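# The Stondero Freestanding Tub

A large white bathtub for people who have measured their bathroom, and a warning for people who haven't.
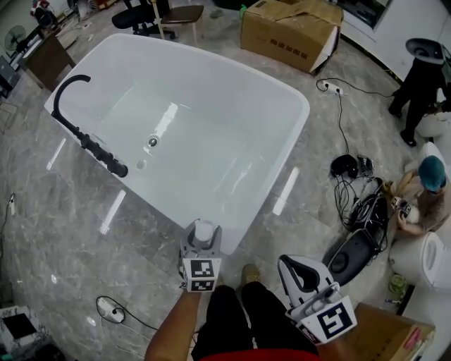

*Words by Evander Crichton, showroom floor, Mida Bath & Tile | Updated November 17, 2024*

The Stondero is our best seller, mostly on account of customers sitting in it. They come in for a towel bar, take their shoes off, climb in, go quiet for a while and then ask about delivery. We allow this. Please do take the shoes off.

**Price:** $1,218, tub only. Faucets are sold separately, as faucets always are, and it annoys me too.

**Weight when full:** More than you think. A filled tub with an adult in it is a serious load for an old upstairs floor, so have somebody qualified look at your joists before you order. Your brother-in-law is qualified if he is an engineer.

## What you get

- The tub, with drain
- Leveling feet, already attached
- A booklet translated from Italian by someone in a hurry
- 2 years of warranty on the finish, which doesn't cover dropping a wrench in it

## Getting it into the house

Delivery is $289 to the ground floor. Stairs are extra, and spiral stairs are a conversation. Measure your front door, then the hallway, then the bathroom door, and write the numbers down. One gentleman in August measured everything but the bathroom door and now has a very handsome hallway.

## Cleaning

Dish soap and a soft cloth. No scouring powder, no steel wool, and none of the orange stuff your aunt swears by. Rinse it after bath salts. If you get a dull patch, call me before you try to fix it, as I would much sooner hear about a small patch than a large one.

## How it compares

The **Flevetti** is shorter and steeper at the back, good for tight rooms and upright readers. The **Suwannarat** is deeper, costs $300 more, and takes so long to fill that you may no longer want the bath. The Stondero sits between them. I have the Flevetti at home and get no discount worth mentioning.

## Returns

Unused, in the crate, within the month. We can tell if it has been used. There is always a ring.

Floor models are sometimes for sale at the end of the season. Ask at the desk, and bring a truck.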